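Residents wanted for a visitor parking trial we're not yet sold on

Posted 28/04/2024
Handen Lakeside Residents' Group

If you live in Handen and your street fills up with other people's cars every time the temperature goes over 25, we'd like to hear from you.

The township plans to run a day-permit scheme for visitors this August. Out-of-towners will book a spot online before they drive up, pay for it, and be turned back at the highway if they haven't. So says the brochure. We have read the brochure twice and still can't tell who does the turning back, or where a family of five in a minivan is supposed to go once it's been done.

The booking system comes from a firm called Vandex, which tells us it has cut crowding in other lake towns. We asked which towns. We're waiting. Council will decide in the fall whether to keep the scheme, and as things stand it will decide on Vandex's own numbers. Our group would like a second set, collected by people who live here and aren't selling anything.

So we need 42 households to keep a street diary for the month. You write down how many cars are parked on your block at 10 in the morning and again mid-afternoon, whether any are blocking a driveway or hydrant, and anything else worth noting, such as garbage left on the verge or somebody changing a toddler on your front steps. It takes a few minutes. You don't need to speak to any visitors, and please don't argue with them on our account.

We'd like a spread of streets. The beach road will be easy to fill, those folks have been ready for years. What we're short of is the streets behind the arena, the trailer park, and everything on the Fuchs Point side, where we suspect the cars will end up once the beach lots are closed to anyone without a booking. The township says there will be no spillover. It said that about the boat launch too.

You can take part if you are 18 or over, live in Handen full time or for all of August, and can cover at least 20 days of the month. Renters are as welcome as owners. Cottagers are welcome as well, though we'd ask for only one diary per address. If you work for the township or for Vandex, please sit this one out.

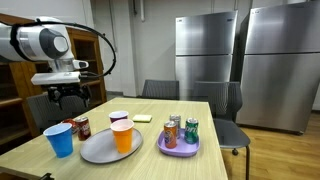
Will I be paid for keeping the diary?

Each household that hands in a finished diary gets a $42 grocery card, mailed in September. The money comes from a $2000 grant, which leaves a bit over for printing and stamps and nothing for anyone on our side.

We also have one paid job going. We need a person to type up the diaries and put the counts into a spreadsheet, for a flat fee of $1000, paid separately by the ratepayers' association. You should be careful with figures and able to read bad handwriting. A degree is neither here nor there. Work starts the week after Labour Day and can be done from home. We'd sooner have someone with no strong view on the permits, if such a person can still be found in this town.

What happens to the results is a fair question. Mareike Heitmann will write them up and they'll go to council whichever way they point. If the scheme works, we'll say it works. Hartmut Nolte, who sits on our group, thinks it will, and he has been told he's free to say so at meetings — he does. Street names will appear in the report but house numbers won't.

We can't promise council will read it. The last survey on beach crowding was received with thanks and has not been mentioned since.

To sign up for a diary, leave your name, street and phone number in the box at the library desk, or call Gudrun Lindemann in the evenings. For the typing job, drop off a short letter and one reference at the same desk, marked for Pascal Schwerdtfeger. No résumés longer than two pages, please. Diary sheets will be handed out at the arena in the last week of July.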